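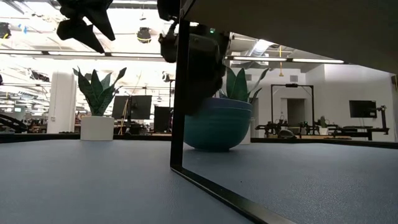
Week 6: Bowls, stacks and what goes next to what

Home | Module pages | Handouts | Reading list | Contact

Print this page | E-mail this page

Hello all. These are my notes from Thursday, tidied up a bit for those of you who missed the second half (I know the bus was hopeless). Bring them with you next time, as we'll be carrying on with the same bits and pieces.

We started with the bowl as a shape. I'm very fond of a deep, round-bodied bowl on a little foot, and the teal one is my favourite of the lot. The foot is small and dark, so the body looks as if it's sitting slightly clear of the table. Then there are those thin ridges under the rim, where the colour goes a touch bluer. Ridges are lovely things to draw, by the way! Do them last, and lightly, and let a few of them fade out before they reach the edge.

Stacking

I asked you to think about what you see of a bowl once another one is sitting in it. Mostly you lose the inside and keep a strip of the outside, so the lower bowl turns into a stripe. Put two close colours together and the stripe is quiet. Put two strong ones together and it shouts, and then you have to decide if you wanted shouting.

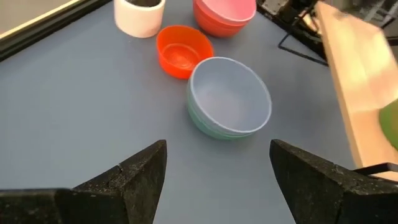

Powder blue over seafoam green, with the orange-red bowl just behind.

Rochelle Achterberg asked whether the orange was cheating, as your eye goes straight to it. A bit, yes! But try covering it with your thumb and see how flat the blue and green go on a grey-blue table. I'd keep it, and I'd keep it single. We did try it inside a stack in April with the other group and it never looked right to me.

A word on the gap between things. Bowls that very nearly touch make people twitchy, and I rather like that, but you need to mean it. Either leave a proper space or let them kiss.

Plants

The snake plants are there for height. Everything else on the table is low and round and they're all points, which does half the work for you.

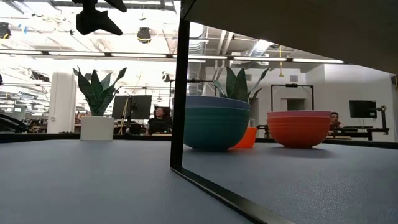

I'd also look hard at the pot before you look at the leaves. A square white planter reads as a block, very calm, and you can put nearly anything near it. An orange one wants a friend somewhere else on the table or it looks lost.

For next time

- Sketch one stack from table height and once more from above. Ten minutes each, no rubbing out.
- Write 100 words on a bowl you own. Any bowl. The cat's will do.
- Read chapter 11 of the Ambrose book, skipping the glaze recipes.

Plandik sketchbooks are in the cupboard if you've run out, just sign the sheet.

6 comments | Share | Print | E-mail

Back to top | Previous handout | Next handout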